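Grundeven Bench Safety Kit for Two-Arm Workstations

Item 784 · Sold by Rakow · Ships in one carton

Overview

The Grundeven Bench Safety Kit is a set of printed rules, floor markings and setup sheets for workstations where two robot arms share one table. It is meant for small shops, teaching labs and test rooms that already own their arms and need a consistent way to run them. The kit does not include any robot hardware or control software.

The material is written for the people who work at the bench every day. Each rule fits on one card, and each card has space for local limits such as speed, payload and reach. The cards can be wiped clean and hung on a ring next to the stop button.

What the kit covers

Reach and overlap. The zone both arms can enter is the part of the table where most contact happens, so it gets its own card and its own tape color. Only one arm should move through the shared zone at a time unless the task has been checked at reduced speed first.

Long workpieces. Anything longer than the table is deep needs a written clearance on both sides before a run. The setup sheet asks for the distance from each gripper to the nearest edge of the part, measured at the start position. 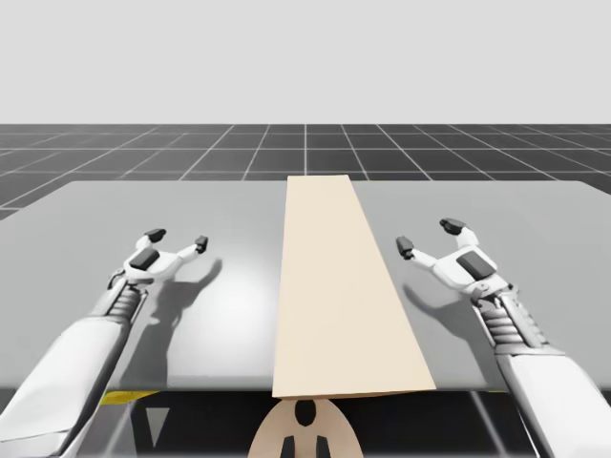 Start positions are covered on Card 4. Every run begins with both grippers open and empty, fingers clear of the part, and the card asks the operator to confirm this on screen when the task is tried in simulation and again at the bench. The two sides are recorded separately. With a long board laid lengthwise between the arms, for instance, one slanted side can leave the right gripper much closer to the board than the left one, and a single clearance figure would hide that. The smaller gap sets the approach speed for both arms. If the board reaches past the front of the table, the overhang goes on the sheet too, and people stay out of that space while the arms are powered.

Simulation before hardware. Card 6 lists the checks to repeat when a task moves from a simulated table to a real one: table height, part size, gripper opening, joint limits and stop behavior. A clean simulated run does not replace a slow first pass on hardware — both are signed off.

Stops and restarts. After any stop, the arms go back to the start position under manual control. Resuming in the middle of a task is not allowed under these rules.

In the carton

Rule cards, wipe-clean, on ring: 1 set
Setup and sign-off sheets: 86
Floor and table tape, two colors: 2 rolls
Wall poster with stop and restart steps: 1
Bench guide, 61 pages: 1

Fit and use

The sheets work with any pair of table-facing arms, whether mounted at the front, at the sides or overhead. Tables wider than 137 inches need a second roll of each tape color. Users of the Saavedra log binder can file the sheets directly, as the hole spacing matches.

The kit supports good practice and does not certify a workstation. A risk assessment is still required, along with whatever standards apply to the arms and the site. Where a local rule is stricter than a card, follow the local rule and write it in the space provided.

Related items

Fasta tape refill, two colors
Replacement sign-off sheets
Card set for single-arm benches

Refills and replacement sheets can be ordered separately. Opened tape cannot be returned.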